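Student project report, final version
Automation in the dishroom – what changes for the people on shift
Kaisu Savolainen, Esko Eskola, Sharon Muli
Supervisor: Paavo Honkanen
Handed in 3 February 2023

1. Why we did this

Partanen runs the lunch kitchen at the Pandham daycare and school site. Plastic cups and bowls, lots of them, every day. After washing, somebody sorts them by hand, stacks what stacks and puts the rest out on the tray table for the next serving. Dull job, wet hands, hard on the wrists. The kitchen manager, Saimi Laitinen, asked if an arm could take over the sorting table and what her people would then be doing instead. The second half of the question is what this report is mostly about. The first half we only touch, the arm side has its own report (Resum, the parallel group).

Our part: interviews with the kitchen staff, two visits to the dishroom, and time at the table in the lab writing down what the operator has to do while the arm works. Six people interviewed, all from the day shift. We wanted the evening shift too but the timetable didn't allow.

2. The task

Cups and bowls, mixed. Cup goes in or comes out of a bowl, cup goes on cup, bowl stays put. Sounds like nothing. The staff do it without looking, talking to each other the whole time. For the arm every one of those is a separate move with a separate way to go wrong – a cup that sits crooked in another cup is the one we heard most about.

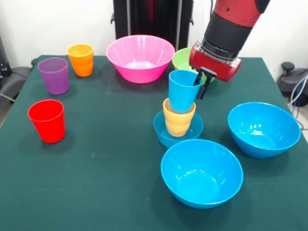 Work and Society / Project reports

The light blue cup on top of the yellow one is tilted a little, and the gripper fingers are right at its side. A person in the dishroom would give it a tap and move on. At the lab table the operator has to decide: leave it, stop the run, or let the arm try again. We started calling this "the tap" and used it in the interviews after that. Everyone knew at once what we meant.

3. What the staff told us

Short version of the interviews. Quotes are translated and shortened, names left out because they asked for it.

On the work itself. Nobody was sad about losing the sorting. Two said they would miss it a bit as a break from the hot end of the line, you can stand still there for a while. One said it is the only place in the kitchen where you get to talk. We hadn't thought of that, it wasn't in our question list and we added it after.

On being the one who watches. More worry here. "So I stand and look at it?" came up in different words in four of the interviews. Standing and looking is tiring in another way, and they don't count it as real work, and they think the others won't either.

On blame. If the stack falls over and the serving is late, whose fault. The person who pressed start, or the person who set the table, or Partanen. The firm has no answer to this yet. Saimi Laitinen said so herself and asked us to write it down.

On pay. We were asked not to go into pay. But it came up every time so we mention that it came up.

4. What the operator does

Notes from the lab table. One run is one lay-out of cups and bowls and a set of moves. We timed the operator's share of 16 runs with a stopwatch and a paper form (form in appendix A). The timings are rough, Esko did most of them and Sharon did the rest, and we did not start the watch at quite the same point, noticed too late.

Things the operator does in a run:
Puts cups and bowls out where they should be
Checks there is room beside each cup for the fingers
Starts the run
Watches, hand near stop
Decides on the tap, see section 2
Writes down what happened

Setting out took more of the operator's time than anything else on the form. That surprised us. In the dishroom nobody sets out anything, it comes out of the machine any way it likes. So if the arm needs a set out table, the job has not gone away, it has moved to before the arm. We think this is our main finding.

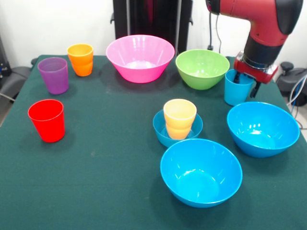 Applied Technology Project Course, Team Livley

The check for room beside each cup is the part that is easy to miss. With the light blue cup standing just in front of the green bowl there is a finger on the side of the cup and the bowl is close behind. Kaisu's note from that day: "would not have thought to care about the bowl". A kitchen worker wouldn't either, why would they. It has to be taught, and whoever teaches it has to have stood at the table themselves.

The yellow cup down in its small bowl is a different sort of problem. To a person it is one thing to carry. The operator has to know if the program sees it as one thing or two, and there was nothing on the screen to say which. We passed this on to Resum.

5. What changes, our view

a) Less wrist work. Good, everyone agrees.

b) More looking and deciding. Not in anyones job description at the moment. Should be, with the word deciding in it.

c) Less talk. The sorting table is a place for two people. An arm with an operator is a place for one. If Partanen wants to keep the talk they have to plan for it, for example by putting the operator's spot near the serving line and not in the back corner, where the first floor plan had it.

d) New hands. In July the kitchen takes on summer workers, and they learn on the sorting table, it's where everyone starts. Take it away and where do they start? We have no good answer. One idea was that they set out for the arm, together with somebody who knows it. Honkanen liked this, two of the interviewed did not.

6. What we would do differently

Interview first, lab after, then interview again. We did it in one round and the best questions came to us when it was over. Evening shift. Same person on the stopwatch. Ask for the floor plan earlier – we got it 20 days before hand in and section 5 c was written in a hury.

Also let the kitchen staff come and try the table. We asked for it and there was no time slot. Saimi Laitinen would have sent people.

7. Who did what

Kaisu: interviews, sections 3 and 5. Esko: timings, section 4. Sharon: timings, visits, sections 1 and 2, putting it all together. Section 6 everybody.

Appendix A: form for the runs
Appendix B: interview questions, both versions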